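Von: Sobia Jadoon
An: Mitgliederliste Arbeitskreis Werbegeschichte
Datum: Sonntag, 18. Oktober 2020
Betreff: Re: Nachlass der Agentur Cruickshank, Nutzungsrechte

Sehr geehrter Herr Achterberg,
sehr geehrte Mitglieder,

zu der unten zitierten Anfrage nehme ich im Namen der Sammlungsleitung wie folgt Stellung.

Everett Achterberg schrieb:
> Für einen Aufsatz über die Rallico-Kampagne möchte ich mehrere
> Anzeigenentwürfe aus dem Cruickshank-Nachlass abbilden. Ist geklärt,
> wer die Rechte an den Reinzeichnungen hält? Im Findbuch sind
> 139 Blätter verzeichnet, die Angaben zu den Urhebern fehlen
> jedoch weitgehend.

Von den 139 Blättern konnten bislang 79 einem namentlich bekannten Grafiker zugeordnet werden. Für diese Blätter liegt eine Vereinbarung mit den Rechtsnachfolgern vor, die den Abdruck in wissenschaftlichen Veröffentlichungen gestattet. Die übrigen Entwürfe dürfen im Lesesaal eingesehen, bis auf Weiteres aber nicht reproduziert werden.

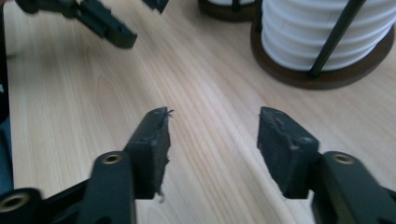
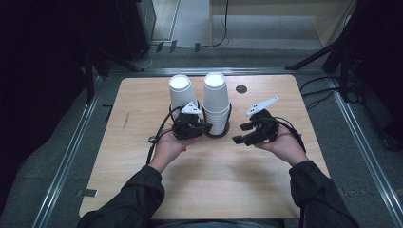

Heller Holztisch, zwei Aufnahmen

Gesondert zu behandeln sind die Textentwürfe für die Marke Flurnance. Sie entstanden im Auftrag der Agentur Pilisura, mit der Cruickshank zeitweise zusammenarbeitete. Der Schriftwechsel beider Häuser ist nur lückenhaft überliefert; insbesondere fehlt der Rahmenvertrag. Anfragen zu diesem Bestand bitten wir schriftlich und unter Angabe der Mappennummer einzureichen.

Hinsichtlich der Rallico-Anzeigen gilt:

Abbildungen bis zu einer Auflage von 100 Exemplaren sind gebührenfrei. Bei höheren Auflagen wird das Entgelt nach der Benutzungsordnung erhoben. Der Bildnachweis ist in der Form "Nachlass Cruickshank, Mappe 9" zu führen, bei den übrigen Mappen entsprechend. Ein Belegexemplar ist der Sammlung unaufgefordert zu übersenden.

Das überarbeitete Findbuch soll im Dezember vorliegen und wird den Mitgliedern über diese Liste zugänglich gemacht. Hinweise zur Identifizierung der nicht signierten Blätter nimmt die Sammlungsleitung gerne entgegen.

Mit freundlichen Grüßen
Sobia Jadoon
Sammlungsleitung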